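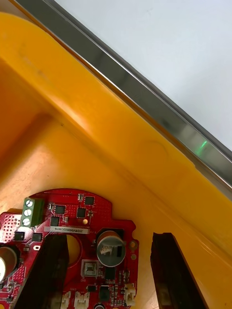 The Illari Drarkora is a tabletop radio with a proper streaming side, and it has fast become the thing we switch on first in the morning. It picks up FM, plays internet stations over Wi-Fi and takes Bluetooth from a phone, all from one big dial on the front. Turn to browse, press to pick. My mother had it worked out before I'd found the instructions!

Sound comes from 2 full-range drivers angled slightly outward, and it fills a kitchen with no trouble at all. Voices are lovely and clear — talk radio is where it really shines — and there's enough low end for an old soul record, though you won't be shaking the cupboards. Bass and treble can be set separately for each source, a small thing I now miss on every other radio I own.

You get 30 presets, 10 of them on direct buttons along the top, and a battery pack (sold separately) that slots in at the back. The display dims itself at night. There's a headphone jack too, hooray, and an aux input for a turntable with its own preamp.

The app is the weak spot. It's fine for typing in a Wi-Fi password, but sorting presets on it is slow, so do that on the radio.

Price: $409
Battery pack: available from February

Comments

Romana Kuruc
Does it remember the volume after you unplug it? My old Murín always came back on at full blast.

Matěj Hrnčiar
@Romana yes, mine does. Alarm volume is set on its own as well.

Hedvika Říha
Ordered Wednesday, love the dial. Wish the power cord was longer.

We use cookies to remember your settings and count visits. Accept all | Manage choices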